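Groltside Golf Forum > Courses and Conditions > Green speeds at Groltside since the May work

fairwaybunker_ed
September 8, 2025
Played Groltside off the whites. The board by the first tee had the greens at 12 on the stimpmeter. I don't believe it. The 2nd and the 7th were slower than that by a clear margin, and uphill putts were pulling up short all round. Has anyone measured them independently?

tbelay
The board reading is taken on the practice green, first thing, after the cut. It has always been done that way. It doesn't tell you much about the 7th, which sits in the hollow and holds moisture well into the afternoon.
Tiruwork Belay

sandwedge_34
A stimpmeter figure is only valid as an average of rolls in opposite directions on a flat area. The 7th has no flat area long enough to take one. You would need the slope correction, and then you are arguing about the correction instead of the green.

fairwaybunker_ed
Fine, but then the board shouldn't say "greens". It should say "practice green".

kgebru
I agree with Ed on the wording and disagree on the cause. The contractor (Riseo) hollow-tined in May and top-dressed with a coarser sand than we had before. The surface has been firmer since. Firm and fast are separate properties. A firm green with long leaf will release the approach shot and still putt slowly, and I think that is what people are noticing.
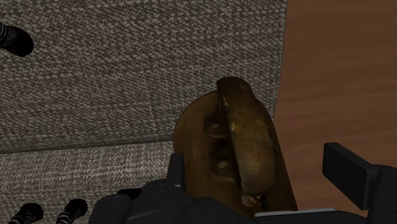 The other factor is cutting height. It went up after the tining to let the plants recover, and as far as I know it has not come all the way back down on the lower greens. A small change in height makes a visible difference to roll, more so late in the day when there has been growth since the morning cut.
Kidus

sandwedge_34
Do you have a source for the sand being coarser? The grading sheet I saw in the shop was the same as last year's.

kgebru
Only from handling it. I'd like to see that sheet if you can get a copy.

tbelay
Kidus, the height is back down on all of them except the 7th and 11th. I asked in the shop. I also think you are giving the sand too much weight. Rolling was cut back over the summer, and that would account for most of the lost pace without any change in dressing.

pin_high
Tilahun rolls every other morning and theirs are quicker than ours on the same grass mix, so I'm with Tiruwork.

kgebru
Tilahun is on the ridge with wind across it all day. I would not compare the two.

fairwaybunker_ed
Is there a rule on who can take a reading? I can borrow a stimpmeter from my brother-in-law's club.

tbelay
Ask in the shop before you put anything on the greens. If they agree, use the back left of the 4th and the middle of the 14th. Both are level enough to roll in two directions. Post the raw distances as well as the averages.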